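Looking After a Wooden Cutting Board

Posted 30 July 2023

I ruined my first good board in one winter. I left it soaking in the sink overnight (twice!) and by spring it rocked on the counter like a little boat. I've had the current one for 9 years and it still sits flat, so I must have learned something along the way.

Washing

Hot water, a drop of dish soap, a soft brush, and off you go. Wash both sides even if you only used one. If just the top gets wet, the top swells and the bottom doesn't, and then you get the boat. Stand it on its edge to dry and please keep it out of the dishwasher - all that heat is murder on glue joints.

Onion smell

Coarse salt and half a lemon. Scrub, leave it for a few minutes, rinse. Garlic sometimes needs a second go. My sister-in-law swears by baking soda, and it works fine too, but I like the lemon.

Oiling

Food-grade mineral oil is all you need. I buy the plain Bresari bottle from the hardware store in Dadmont and it lasts me ages. Don't use olive oil! It goes rancid and your bread will taste like an old cupboard. Pour on more than seems sensible, rub it in with an old T-shirt, do the edges and the ends, and leave it overnight. Wipe off what's left in the morning. I give a new board 2 coats and after that I oil whenever the wood starts looking thirsty, plus once every October before the heating comes on.

Maple is my favorite for this because the oil really wakes up those wavy bits in the grain. Boards glued up from several planks take it just as nicely, only go over the seams with your fingertip now and then to feel for any gap.

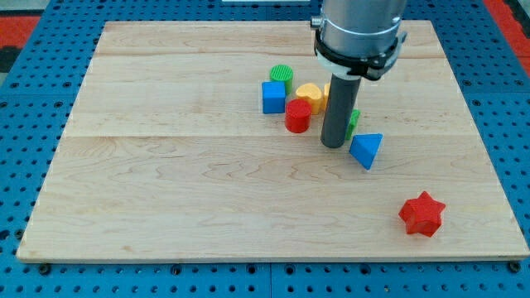
Knife marks

Fine scratches don't bother me. For deeper ones, wet the board, let it dry completely, then sand along the grain until it feels smooth again. Wipe off every bit of dust and oil it the same evening.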